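Byung-chul Ma bought the word "pillow" on Wednesday for 76 dollars a day. By noon Liltura had bought it out from under him, and Floketti was back on page 2, below a recipe for ravioli.

"Bid on 'cushion,'" said Dong-hyun Tak, who billed by the hour.

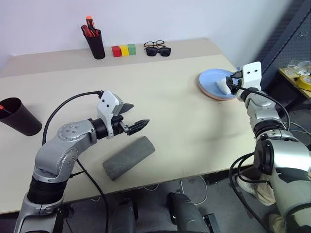
Cushion brought in almost 500 clicks before dinner. One of them became a customer. She lived in Pandalstead, ordered a single gray bolster, and wrote in the comment box that she had been looking for Liltura.

Byung-chul wrapped it himself and raised the bid.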